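Walham生活服务实训中心开放日参访报告

2025年10月6日，我会家政与社区餐饮工作组一行赴Walham生活服务实训中心，参加该中心年度开放日活动。参访由中心教学事务负责人Isabelle Landry女士全程陪同。工作组先后走访了接待厅、收纳教室、布草间、果蔬整理室和Biton楼的示范厨房，并与教学人员座谈。现将参访情况报告如下，供各会员单位参考。

一、中心概况

Walham中心设于原Marchand食品批发行旧址，主体建筑经改造后投入教学使用，教学及实训面积1029平方米。中心面向家庭服务、养老照护和小型餐饮三个方向开设短期课程，上一年度结业学员688人，其中家庭服务方向人数最多。课程以实操为主，理论讲授集中安排在上午第一节，其余时间均在各实训室完成。

据Landry女士介绍，中心自去年起调整了课程次序。原有安排是先教清洁，再教收纳，最后进入厨房。调整后，学员第一周即进入果蔬整理室和收纳教室，从最小的台面做起，清洁课程推迟至第二周。教学人员反映，学员在小台面上较快形成了归位和留空的习惯，转入整间厨房时，指导教师纠正的次数有所减少。中心尚未就此作正式评估，相关数据拟于明年整理。

二、接待厅与收纳教室

开放日当天，接待厅设签到处和资料架，访客凭登记名册分批进入，每批由一名教师带领。工作组随第二批进入。资料架上陈列有课程手册、报名须知和各方向的课时表。课程手册为今年新版，果蔬整理部分由原先的四页增至十一页，增补内容主要涉及盛器选择、不同果品的同盘摆放以及台面分区。

收纳教室按普通家庭的尺度布置，设有衣柜、玄关柜和儿童房角落各一处。带队教师演示了换季衣物的折叠和入箱，并说明了中心对标签书写的要求：品名在前，入箱月份在后，不写衣物主人姓名。工作组成员就标签材质提问，教师答复称，目前使用普通纸质标签，潮湿季节容易卷边，中心正在试用另一种底纸，尚未确定是否更换。

布草间位于收纳教室隔壁，存放各实训室使用的桌布、围裙和擦拭用布。桌布按台面形状分类叠放，纯色与印花分架存放。教师介绍，印花桌布多用于家庭场景课程，纯色桌布多用于餐饮方向课程。选用印花桌布有教学上的考虑：学员日后进入的家庭，餐桌上铺什么样的桌布各不相同，图案较满的桌布会干扰视线，细小果品和果柄落在上面不易发现，宜在实训阶段适应。

三、果蔬整理室

果蔬整理室是工作组此次参访的重点，停留时间也最长。该室课程以家庭餐桌上的日常果蔬为对象，内容包括分拣、装盘、台面布置和剩余果蔬的存放。每节课的果蔬由Sornetti果蔬行于清晨配送，品种随季节调整，教师不事先告知学员当日品种，由学员到台前自行辨认并决定摆放次序。

中心对装盘有较为明确的教学规范，现摘要如下。

小型果品集中放入盛器，体积较大的果蔬置于盛器以外的台面远侧，不与小果混放。盛器内各品种沿内壁依次安放，中部留出空间，便于取用，也便于检查底部是否积水。果柄较长的果品，应注意果柄走向，避免压在其他果实之下。颜色相近的品种宜错开，颜色对比明显的品种可以相邻。带斑点的香蕉属于成熟度较高的果品，应优先食用，摆放时不必遮掩。

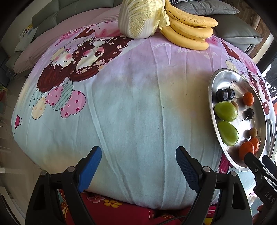
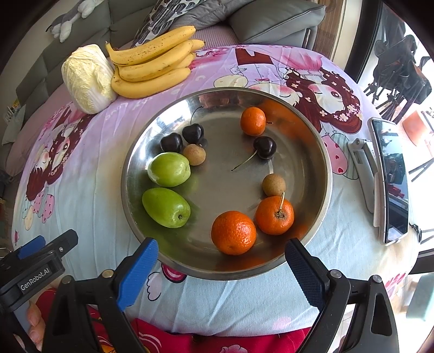

果蔬整理台：印花桌布上的不锈钢盛器与各色小果，旁为香蕉和白菜。

教师在讲解中多次提到“先看台面，再动果子”。学员接到果蔬后，不急于装盘，先确认台面上有哪些固定物品，盛器放在何处取用最为顺手，远侧还能容纳多少。确认完毕后再开始分拣。部分学员有餐饮从业经历，初期习惯将盛器装满，教师要求其按家庭用量减半，并在课后将多余部分按存放规范处理。

关于盛器材质，中心使用过陶瓷、玻璃和不锈钢三类。陶瓷盛器较重，学员单手移动时易磕碰桌沿；玻璃盛器便于观察，但破损率较高。本学期果蔬整理室以不锈钢盛器为主，清洗后需立即擦干，否则内壁留有水痕，在灯光下十分明显。教师同时指出，不锈钢内壁反光较强，果实的颜色会映在上面，初学者有时误以为是果汁渗漏，应教会学员凑近查看后再作判断。

关于大白菜等叶菜与水果同台的问题，工作组成员提出，是否应当完全分开。Landry女士答复，在家庭环境中，买回的菜和水果通常先放在同一张桌上，课程按此实际情况设计，学员需要学会在同一台面内划分区域。叶菜外层叶片松散时，可先理顺再安放，不必当场剥除；剥叶属于后续的清洗环节，应转移至水槽一侧进行。香蕉可与叶菜相邻短时放置，存放时则须分开，香蕉置于通风处，叶菜包裹后冷藏。

课程考核采取教师当面点评的方式，不设书面试卷。教师从辨认、分区、装盘、收尾四个方面逐项评定，其中收尾所占比重近年有所提高。所谓收尾，包括桌布平整、果柄和碎叶清理、盛器外沿擦拭以及剩余果蔬归箱。桌布出现长褶时，应将台面物品移至一侧，抚平后再移回，不得直接拉扯桌布边缘。教师表示，最后一条看似简单，却是扣分较多的一项。

四、Biton楼示范厨房

Biton楼与主体建筑以连廊相接，示范厨房位于一层。厨房按四口之家的标准配备，另设一处较低的操作台，供养老照护方向的学员练习在坐姿状态下协助长者备餐。低位操作台的台面高度可以调节，工作组成员现场试用后认为调节较为平稳，但锁止手柄位置偏内，手臂较短的使用者不易够到。中心已记录此项意见。

示范厨房当天的课目为早餐备置。学员两人一组，在限定时间内完成粥品、蒸点和果盘。果盘部分沿用果蔬整理室的装盘规范，但增加了削皮和切块的内容。教师对软质果品的切块尺寸作了专门说明，照护方向要求较家庭服务方向更小，并须逐块检查果核。工作组注意到，各组完成主食的时间相差不大，差距主要出现在果盘环节，先在整理室受过训练的学员在取放次序上较为从容。

厨房的厨余分类设三个桶，分别存放果皮菜叶、熟食残余和不可降解物。果皮菜叶每日送至中心后院的堆肥点，所得肥料用于后院花坛。堆肥点目前容量有限，秋季课程密集时需要外运。中心就此与Marchand旧址的物业方协商扩建，尚未达成一致。

五、座谈情况

参访结束后，工作组与中心教学人员在主体建筑二层会议室座谈，主要讨论了以下几个问题。

第一，课程费用。中心现行果蔬整理单项课程收费为900元，含当期果蔬耗材，不含围裙。工作组成员认为，对于小型家政机构派员参训而言，该费用尚可接受，但如派出人数较多，则希望中心提供团体方案。Landry女士表示，团体方案正在拟订，预计按派出人数分档，具体标准以中心发布的通知为准。

第二，耗材使用。课程所用果蔬在课后如何处置，是各会员单位较为关心的问题。中心的做法是，未切分的果蔬经教师检查后，当日由学员分领；已切分的部分供中心食堂使用。全年果蔬耗材支出在实训总支出中占比不高，但季节波动较大，樱桃等品种价格上涨时，教师会减少数量，不减少品种，以保证学员接触到不同大小和不同质地的果实。

第三，教材共享。中心同意向我会提供课程手册中果蔬整理部分的电子文本，限会员单位内部培训使用。各单位如需翻印或改编，应另行书面申请。我会将于收到文本后统一分发。

第四，师资交流。中心现有专职教师人数偏少，开放日期间有部分课目由往届结业学员协助带领。工作组建议双方互派教师，由我会推荐有入户服务经验的人员到中心授课，中心教师则到会员单位观摩实际入户服务。双方对此原则上达成一致，首次互派的时间和名单待定。

六、工作组意见

工作组认为，Walham中心将小台面整理置于课程首位的做法值得参考。我会现行培训大纲中，果蔬整理附于厨房清洁一章之后，篇幅较短，且未涉及盛器选择与台面分区。建议在下一次大纲修订时单列一节，并参照中心手册补充同台摆放和收尾的要求。

对于印花桌布的使用，工作组内部意见不尽一致。部分成员认为，初学阶段宜使用纯色桌布，待学员熟练后再更换；另有成员认为，一开始即使用家庭中常见的桌布更接近实际工作。鉴于各会员单位实训条件不同，本报告不作统一建议，由各单位自行决定。

低位操作台一项，建议养老照护专业组另行组织人员前往试用，并就手柄位置、台面边缘和脚部空间提出书面意见。中心已表示欢迎，前往前须提前预约。

七、其他事项

开放日当天共登记访客133人，停车位较为紧张，后续前往的单位宜乘坐公共交通。果蔬整理室每批接待人数有限，需更换鞋套，随身包袋应存放于接待厅。中心九月起调整了上午课目的开始时间，以课时表为准。

会员单位如需本次参访的座谈记录，可向工作组秘书处索取。对互派教师事项有意向的单位，请将推荐人员的姓名、从业年限和主要服务内容一并报送秘书处。

家政与社区餐饮工作组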